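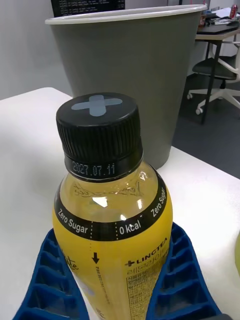
*Blue fingers, one bottle. Start with the thing you want picked up.*

## Buying an arm for the bench: a few tips

Write down the dullest job you have and price that. My first list had folding shirts on it, and the quote from Larkex cured me of shirts for good.

- **Split the money early.** I had 3,000 pounds put by and let myself spend 2,000 on the arm. The rest went on fingers, clamps, cable and a better table, and I still ran short by May.
- **Ask what the fingers cost.** Brumo sells them singly, Jorkska only in packs of six. Guess which arm was cheaper to begin with.
- **Measure the table, then the reach.** Two arms facing each other want a good stretch of clear top between them. Draw it in chalk first.
- **Practise on paper cups.** They cost next to nothing and don't mind being crushed. Your mugs do.
- **Budget for cables.** Longer ones than you think, and a few ties to keep them off your feet. 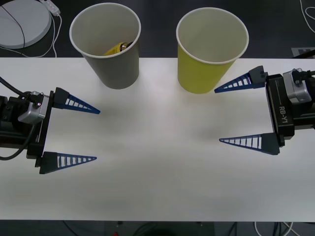

Yu-na Lim wrote in to say I'd left out the warranty, and that six months of cover on a second-hand Dumitrescu is worth more than any spare fingers. She would also buy one arm, live with it for a while, and only then talk about a pair. I had already ordered the pair. Her advice goes in the list when I next tidy it up.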